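Best way to pack boxed cameras upright in a plastic bin?
Storage & Organizing > Small Equipment

Karla Ledesma
I look after the equipment shelf at a small makerspace and I've finally gotten permission to redo the whole thing. I'm so excited about this, you have no idea! Our depth cameras come in slim black cartons, and until now they've been lying in a heap in a drawer with the cables and the spare tripods. Every time somebody wants one, the whole pile slides.

My plan is a clear plastic bin for each shelf, cartons standing up on end, with foam between them so they don't lean or rub. I have 70 items to fit on five shelves, and maybe a third of them are boxed like this. I bought one bin to try it and cut some foam from a sheet that Brulteo sells for lining toolboxes. The first go looks promising.
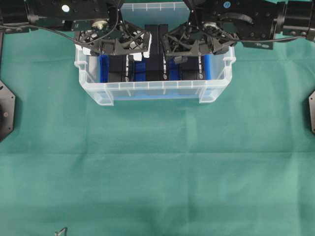

Three boxes in the bin, blue foam in between and at both ends.

Now my questions. Should the foam be as tall as the cartons, or is a short piece enough? Do you glue it down? And how snug is too snug? I'd love to hear from anybody who has done this with cameras, lenses, hard drives, anything in a thin retail box. Also, the drawer is going to be free soon and I'm taking suggestions for that too.

Posted in September. 113 views

Ottar Fjeld
Great project, Karla! I did nearly the same thing for our photo club and I still get a little thrill when I open the cupboard.

Short foam is fine. Mine comes up to the halfway point on each carton and they stand perfectly straight. If it goes all the way up you can't get your fingers in on either side, and then people start pulling boxes up by the flap, and flaps tear. Don't glue it the first month. You'll change your mind about the spacing at least twice, I promise.

As for snug, lift one box out with two fingers. If its neighbors come up with it, trim a sliver off the foam and try again. A bread knife cuts foam beautifully, long slow strokes, no pressing. (Use an old one. My wife had opinions.)

One more thing, and it matters more than the foam: look at how the box is printed before you decide which way it faces. On a lot of these the model name runs up one long side, so if you stand the carton on its end you can read it with your head tipped over, and if you turn that side to the front you can find the right model without touching anything.

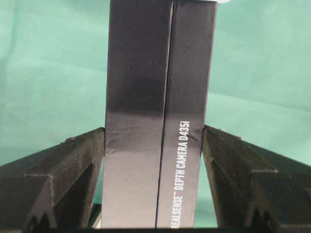

Do I need to take the shrink wrap or outer sleeve off before storing them?
Leave it on if it's still in good shape, since it keeps dust out of the seams. Once it has started to split, peel it off completely so it doesn't snag on the foam.

Stick to one product per bin if you can. We mixed them at first, and the fatter cartons squeezed the thin ones until the sides bowed. A bin with two empty slots is a happy bin!

Idun Backlund
just use cardboard dividers, free and they work. wine boxes have good ones

Mali Nicholas
Cardboard does work, Idun, and I used it for years, but foam is so much kinder to the corners. I'm with Ottar on nearly everything here. I'd only add a bit about the bin itself, as I have spent a silly amount of my life comparing bins.

Get the clear kind, always. The frosty-looking ones are all right too, you can still make out color through the side. Mine are from Engström and I like them for the thick rim, which doesn't flex when you carry a full one by the ends. The walls matter more than the lid. 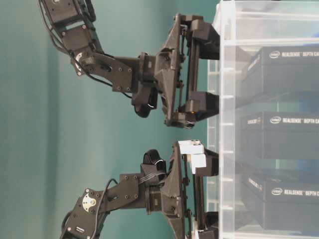
And carry them with both hands, please, even the light ones, and set them down flat. Cartons that stand on end will all tip the same way if one side lands first, and then you get to do the whole row over again.

Before you fill the rest of your shelves, do one full practice round on a table. Take everything out, wipe the bin, then load it again from one end to the other. You'll learn right away if the foam slides when a slot is empty, and it takes five minutes.

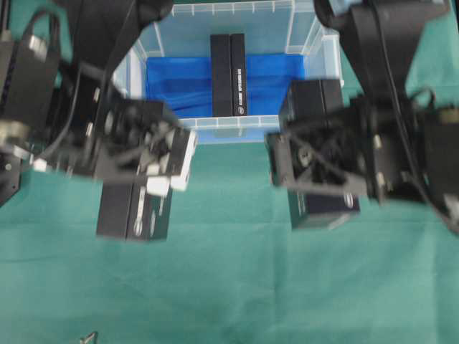
My favorite part of any reorganizing job is the labeling, and I'd urge you to hold off on it until the boxes have been in and out for a week or so. Then write on the bin and leave the cartons alone. Put something soft down for the sorting, too. A plain piece of cloth like the green one there is perfect, wrinkles and all, and it saves the corners when a box gets put down a bit fast. I keep an old tablecloth rolled up behind the bins for exactly this.

For the empty drawer: cables! Each one coiled in its own zip bag, bags standing up like files. I did mine on a Saturday and was grinning all weekend.

Karla Ledesma
Oh, these are wonderful, thank you! I'm going with half-height foam, no glue, and the names facing front. Idun, I'm stealing the wine box idea for the tripod plates. And Mali, the cables are getting their bags tonight.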